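## 3. Cutlery and the Shared Drawer

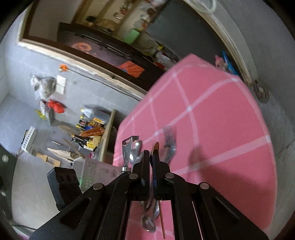

We came to the subject of the kitchen drawer by a rather roundabout path, and perhaps the reader will forgive a short account of it. Our first round of visits in Flikum was meant to be about meals: who cooks, who sits where, and how long people stay at the table once the plates are empty. What kept creeping into our notes, though, was the business of laying the table - and with it a surprising amount of talk about forks, spoons, and the places where they are kept. By April we had enough of this talk to feel that it deserved a section of its own.

Earlier writing on household goods tends to treat cutlery as a set, bought or given all at once and then slowly worn down by loss. This is a fair picture of how the stuff is sold. It is a less helpful picture of how it is lived with. Of the 566 households that returned our questionnaire, 348 told us that the pieces they used every day came from more than one source, and many went on (often at cheerful length, in the margins) to tell us what those sources were. Grandparents came up a great deal. So did former roommates, office kitchens, and picnics from which the wrong spoon had come home.

### 3.1 Favorites and leftovers

Almost everyone we visited had a favorite piece, and almost everyone was a little shy about saying so. One woman in Clandard kept a small spoon at the very back of the tray so that her sons would not pick it up first. A retired couple two streets over had eaten breakfast with the same two spoons for most of their marriage and could not remember ever having discussed it. We found these small loyalties touching, and we also think they matter for the argument, for they show that a drawer which looks like common property is often nothing of the kind. Figure 3 gives a few slim pieces of the sort we have in mind, a spoon among them.

Leftover pieces, by which we mean those that match nothing else in the house, had a quieter life. They were used for pet food, for paint, for opening tins, and for digging in flowerpots. Very few were thrown out. When we asked why, people tended to laugh and say that it was still a perfectly good fork - and of course it was.

### 3.2 Setting out for guests

Things changed when company was expected. In the 100 homes where we were able to sit in on preparations, the everyday pieces were usually sorted through with some care, and the odd ones went back in the drawer. Hosts in the Briggs neighborhood were the strictest on this point, and several owned a second set, kept in its box, that came out only for holidays. In Pusiso, by contrast, a mixed table was taken as a sign of ease between friends, and a host who brought out matching knives might be teased for putting on airs.

We do not want to make too much of the difference. The Pusiso homes were smaller, with less room for a second set, and about 80 of the questionnaires from there came from people renting their first apartment. Still, the teasing was real, and we heard it too often to set it aside as a joke between one or two families. It fits with what we said in Section 2 about borrowed chairs, where the same neighborhoods parted ways along much the same line.

**Figure 3.** Slim utensils, including a metal spoon.

### 3.3 Washing up

The last thing to mention is the sink, where favorites and leftovers meet again. Guests who offered to dry the dishes nearly always asked where the spoons went, and the answers were seldom short. We take up those answers, and the sorting habits behind them, in Section 4.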